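The Key to the Aravena House

Hortensia Cáceres had the bakery on Preden Street for most of her working life, and when she sold it she kept one thing from the building, the brass key to the back door. The new owners changed the lock the first week. She knew that. She kept the key on a nail by her telephone anyway.

Her niece Lorena thought she should move. The apartment was on the third floor and the elevator had been out twice since the summer. Lorena had found a place on the north side of town, in what people still called the Aravena house, although the Aravenas had been gone for years and it had been cut up into apartments. The rent was 1295 a month. Hortensia said that was a lot to pay for somebody else's staircase.

"It's the ground floor," Lorena said. "There is no staircase."

"Then what am I paying for?"

They went to see it on a Friday in November. It was raining a little, and the bus let them off on the wrong side of the road. A woman named Aranka Gulyás met them at the gate. She had the upstairs apartment and showed the place for the owner, who lived in another state. She had on a man's raincoat and carried the keys in a coffee can.

"You're the baker," she said.

"I was," Hortensia said.

"I bought your seed rolls. They stopped making them."

"I know they did."

Aranka opened the door. The front room was cold and smelled of paint. Hortensia walked across it in her coat and tried the window, which stuck, and then opened without much trouble. She looked in the closet. She ran the tap in the bathroom for a long time with her hand under it. Lorena stood in the hall and read the notices from the gas company.

The kitchen was last. Hortensia had already made up her mind about the kitchen. Lorena had talked about it on the bus, the island and all the cabinets, and Hortensia had decided that a person who cooked for one didn't need an island. At the bakery she had worked on a maple bench with a dip in it where three owners had leaned. She had expected to be able to say so.

She put her palm flat on the marble and left it there.

"It's cold," she said.

"We can put the heat on," said Lorena.

"No. It's cold. It's good for butter." 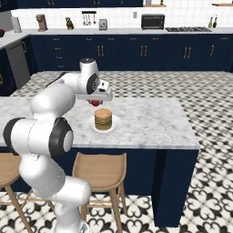

What She Told Consuelo

Hortensia called Consuelo Miranda that night. The two of them had come up together at the old Grivico plant, packing crackers, before Hortensia ever owned an oven. Consuelo lived with her son now and went to bed early, and she answered the phone as if somebody had died.

"Nobody died," Hortensia said. "I saw an apartment."

"Is it nice?"

"It's too nice. The counter is marble."

"What would you do with a marble counter?"

"I don't know. Pastry. I haven't made pastry since my wrist."

Consuelo asked what was wrong with the place, and Hortensia had to think. The bus stop was across a busy road. The window stuck. The woman upstairs would want seed rolls. She said these things one after another and Consuelo listened to them.

"And it's 1295," Hortensia said.

"Can you pay it?"

"Yes."

"For how long?"

Hortensia had worked that out on the back of an envelope while the soup heated. She turned the envelope over. On the front was the address of the bakery, in the handwriting of Ximena Lucero, who used to order her Christmas bread by mail every year, long after she could have called. Ximena had sent a card to the bakery that fall and the new owners had forwarded it.

"Long enough," Hortensia said.

She didn't sleep well. A little after four she got up, out of habit, and stood in her own kitchen in the dark. She could cross it in two steps. The stove had a burner that had to be lit with a match. There was a cat in the courtyard, a big gray one the children called Flurkness, and it was sitting on the lid of the trash bin looking up at the windows. She tapped on the glass and it left.

In the morning she asked Lorena to take her back. She didn't want to go through the whole apartment, she said, just the kitchen, and she wanted to see it with the light coming in.

Aranka was waiting with the coffee can. She said she had some ironing to do and they should pull the door shut after them when they were done.

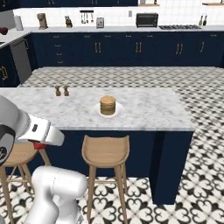 Lorena had brought a tape measure and went off to do the bedroom. Hortensia could hear it snapping shut. She walked along the island to the corner and back again. The cabinets under the marble were dark blue, a color she would never have picked. She had always had white, so she could see the dirt. She bent down, slowly, and looked at the place where the blue met the floor. It was clean.

"The bed fits," Lorena called. "The dresser doesn't."

"Leave the dresser."

"It was Grandma's."

"Then you take it."

Lorena came to the doorway with the tape measure in her hand. She had been getting ready for this argument for weeks and had a list in her purse, with the elevator at the top of it.

"So that's a yes?" she said.

"Ask her if I can have a key for the back door as well," said Hortensia. "And ask if she wants poppy or sesame."

Lorena went up to ask. Hortensia took off her coat, looked for somewhere to hang it, and made a note to bring a nail.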